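Bosusow Bedding: Questions We Get Asked

Most of these arrive by email, usually late on a Sunday, usually from somebody sitting on a bare mattress. We have answered them as plainly as we can. Last tidied up on Wed 15 October.

Which size fitted sheet do I need?

Measure the mattress. Please don't measure the bed, the old sheet, or your memory of what the shop said at the time. You want the width, the length and the depth, and the depth is the one people leave out. A sheet cut for a shallow mattress will go on a deep one with enough swearing, and will come off again at three in the morning, one corner at a time.

Our Hailu sheets come in standard and deep. If you use a topper, measure with the topper on.

What is the difference between Hailu and Flurnum?

Hailu is the smooth one. Flurnum is the slightly crumpled one, which costs more. We have had letters on this subject. Flurnum is a washed cotton with a softer, looser feel, and it is meant to look as though you have better things to do than iron. Hailu can be ironed flat if you are that sort of household.

Is a 1000 thread count sheet better than a lower one?

It is a bigger number. Very high counts are often reached by twisting several thin threads together and counting each of them, in much the way a child counts peas. A decent single-ply cotton with a modest count will usually feel cooler and last perfectly well. We don't sell a 1000 count sheet, and we accept that this makes us look like sore losers.

How do I get the wrinkles out without ironing?

Take the sheet out of the machine as soon as it stops. Leaving it in there until after supper is how you get the sort of creases that survive into the new year. Shake it hard, hang it by the long edge, and put it on the bed while it is very nearly dry but not damp enough to regret. Pull the corners down in opposite pairs. The middle will sort itself out, or near enough.

If you tumble dry, use a low setting and don't pack the drum. A king-size fitted sheet will swallow every sock you own and present them to you as a warm parcel.

Why has my pale sheet gone grey?

Too much detergent, too cool a wash, or a black T-shirt that got in while you weren't looking. Try 2 hot washes with half your usual powder, checking the label first, and keep the darks out. Body lotion is the other culprit and leaves a yellowish tinge about the pillow end.

Can I use the bed as a table?

You will anyway. The spare bed in most houses is where parcels get opened and where things are put down "for now", a phrase covering anything up to a decade. Use an old sheet for it, or one in a middling colour, and keep anything with sharp corners or open screws from being dragged across. Lift things off one by one. Gathering up the whole sheet like a sack is quick and does the seams no good at all.

Biros, please, with the lids on. Ink is the subject of around a third of our sadder emails.

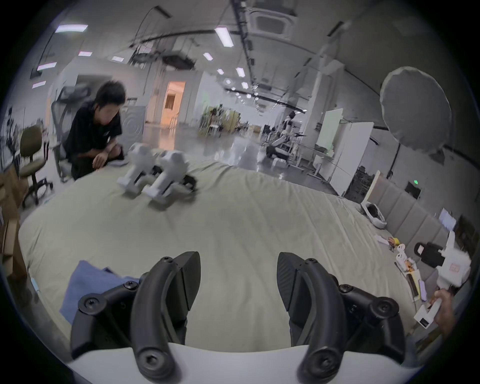 How often should I wash a fitted sheet?

Once a week is a sensible habit, and once a fortnight is what a great many people do. Wash it sooner in hot weather, after illness, or if somebody has been eating toast in bed. A spare bed that is only sat on can go longer, but give it a fresh sheet before a guest arrives.

My corners keep pinging off. Is the elastic gone?

Possibly. Stretch a corner and let go: good elastic springs back, tired elastic just sighs. If the elastic is sound, the sheet is too shallow, or it is on sideways. Check the last one before writing to us. The label goes at the bottom right-hand corner on all our fitted sheets.

Do Vindex clips work?

They do, and they are ugly, and they live under the mattress where it hardly matters. A set of Vindex clips holds the corners down with a short strap on each. Take them off before washing, unless you enjoy the noise.

Can I return a sheet I have opened?

Opened, yes. Slept on, no. Send it back within 3 weeks, folded as best you can. We know fitted sheets don't fold. A reasonable bundle will be accepted.

When is the sale?

January. The pale colours go first.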